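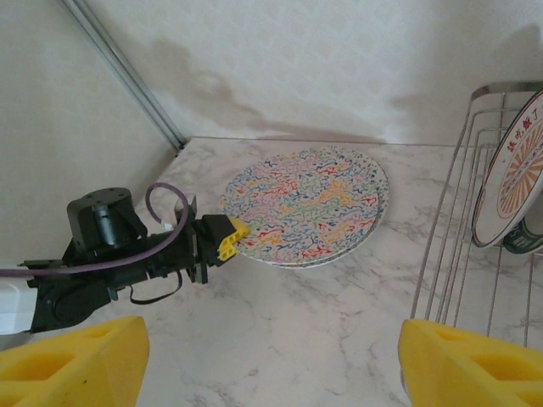

Plates and racks, a thread

Ha-neul Song
2018-05-29

1/ A few people asked what I do with patterned plates that are too good for the cupboard under the sink and too ordinary to put on a wall. I use them. Most of what follows is about stacking, racking and putting away.

2/ Mine came from the Tela seconds shop in Ollthorpe last October. They were in a carton marked 901, which I took for a price and nearly walked past. It was a shelf number. They cost a good deal less than that.

3/ Seconds means small faults. One has a pinhole in the glaze near the foot. Another sits a bit proud on one side, so if it goes in the middle of a stack, everything above it rocks. It goes on top now.

4/ Stacking: same size with same size, biggest at the bottom, bowls somewhere else. The foot ring under a plate is often unglazed and rough, and it will mark the pattern on the plate below if you drag it. Lift, don't slide.

5/ If the pattern is printed over the glaze you can usually feel it with a fingernail. Those are the ones that scratch. I put a square of paper towel between them. The under-glaze ones I leave bare.

6/ To get a plate off a stack, come at the rim from the side and tilt it up before you take the weight. If you pinch the top one from above you tend to bring the next one along with it for a centimetre or so.

7/ On a hard benchtop a tall stack also wants to walk. A folded tea towel under it stops that. I keep a waffle-weave one for the job and wash it with the others.

8/ On to racks. I have had three. The first was bamboo and went black at the joints inside a year. The second was plastic coated and rusted wherever the coating split. The one I'd buy again is plain silver wire, nothing on it to peel.

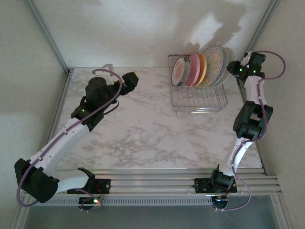 9/ Upright in a row is the whole idea. Air gets to both faces and the water runs off the low edge. Lean them all the same way. If one faces the other way, the two rims touch and you get a wet crescent that stays wet till morning.

10/ Load from the back. Once the front slots are full you have to reach over them, and that's how I chipped a Tela on the plate behind it. Small chip, still a plate, but it catches the sponge every time.

11/ If you have slots to spare, use every second one. Deep-rimmed plates need the room. Flat ones can go side by side if you're short of space.

12/ Someone asked about rack brands. I've only looked properly at Kwon and Wurkia. The Kwon slots are narrower and suit flat plates. The Wurkia ones hold a pasta bowl but a side plate flops about in them. Take a plate with you to the shop. They won't mind.

13/ Where the rack stands matters more than which one it is. I like it towards the back, off to one side, with clear bench in front. That leaves somewhere to put a plate down flat when you want both hands for the next one.

14/ Flat on the bench is also where you check them. Under a plain ceiling light, with the plate on its back, you see grease on a white rim straight away. On a busy pattern you don't, so run a dry finger round it.
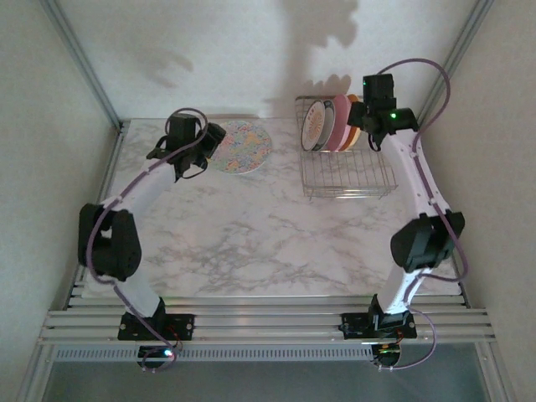
15/ Floral and mosaic patterns hide everything, is what I'm getting at. Tomato, turmeric, tea. I've put a plate away twice in one week with a smear of curry on it and blamed someone else both times.

16/ Do the well first, then the rim, then the back. People skip the back. In a stack, the back of one plate is sitting on the face of the next, so you have now got two dirty plates.

17/ Marble-look benches, a reply to the person who messaged me: if it's real stone, vinegar and lemon will etch it, so no vinegar spray near the rack. If it's a printed surface you have less to worry about, but don't cut on it. If you don't know, treat it as stone.

18/ Water under the rack leaves a ring on any bench. I lift the rack and wipe once a day. A tray works too if you remember to empty it. I don't remember, so I don't have a tray.

19/ Putting away: once the plates are dry I take 2 at a time from the rack to the cupboard. I used to carry the lot in one go. The Ollthorpe shop has none of that pattern left, so I've slowed down.

20/ The cupboard shelf is 400 mm deep and the dinner plates leave a gap behind them. Lids live there. Heavy plates go on the lower shelf, at elbow height if you can manage it.

21/ Colour fading: mine have been fine in the sink. I keep anything with a gold line out of the dishwasher. For everything else, the low temperature cycle and not too much powder.

22/ Next on the list is cutlery drawers, once I've cleared mine out. If you've got a divider that fits a narrow drawer, reply with the width. Mine is 310 mm inside, less the runner.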